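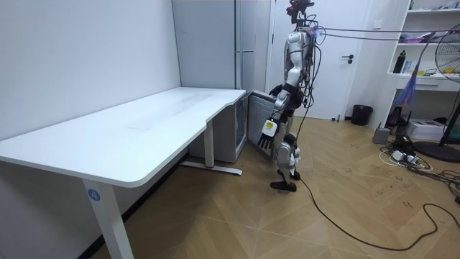
I have a small fridge under the desk and I am unreasonably happy about it!

Some background for anyone new. The back room was the place where things went when they had no other place to go. Boxes from the move, a suitcase with one good wheel, the ironing board. Then in July I finally cleared it, and since then I've been trying to turn it into a room I want to be in. It's a small room with white walls and a parquet floor the color of honey, and that floor is the reason we took the apartment in the first place. I had forgotten how good it looked. You can't love a floor you can't see.

The desk came first. It's a white L-shaped one, and the inside corner is curved, so there's no hard angle digging into your ribs when you lean in to reach something. (My last desk had one. I had the bruise.) One long side goes along the wall and the short end turns back into the room, and for weeks I kept looking at the gap under that end and thinking a drawer unit should go there. I measured for one. I even had a Druteck one picked out, 2 drawers and a lock, and then my friend Nataša Kelmendi came over, looked at the gap and said "fridge."

I told her we already had a fridge in there. The tall gray double-door one stands against the back wall, right behind the desk, and it's been our overflow for years: party trays, the big pots of soup, all the jars from Sorin's mother. It works fine. But it's always full of serious food, and if you want one cold can of seltzer you have to move a casserole. So I thought about it for two days and ordered a little one.

I love it. It's gray, part of it is glass so I can look in before I open it, and it tucks under the end of the desk as if the two were sold together. There are slats on the front for the vent and I've left those clear, which the leaflet was very firm about. I also learned that you should let a new fridge stand upright for a few hours before plugging it in, so I spent an entire afternoon walking past it and patting it on the top.

What's in it so far: seltzer, a jar of olives, iced coffee in an old jam jar, and the chocolate with the hazelnuts. No leftovers allowed. That's the one rule, and Sorin Leka, if you're reading this, half a burrito is a leftover.

The other thing I've been working on is the shelving on the right-hand side. White, open, nothing fancy. I used to think open shelves were only for tidy people, but I find I put things back more often when I don't have to open a door. The top shelf is still a jumble of small stuff and I'm letting it be a jumble for now. I tried Plarner boxes up there and all I did was lose my tape measure in one of them. The purple and blue cloth over by the shelves is staying too. I know it doesn't go with anything. It's the only real color in the room and it cheers me up every time I come in.

The fan lives at that end as well, with its round black base, and the black trash bin has ended up against the wall by the door, where I can hit it from the desk maybe one throw in three. Getting better!

Still to do: something for the long wall over the desk, maybe a pinboard, and a decent lamp, as the evenings in there are a bit gloomy. I've got my eye on one from Zupan with a bendy neck, but I've said that about a lot of lamps. If you have one you like for a white desk, please tell me in the comments. And if you keep a little fridge in your workroom, I want to know what's in it.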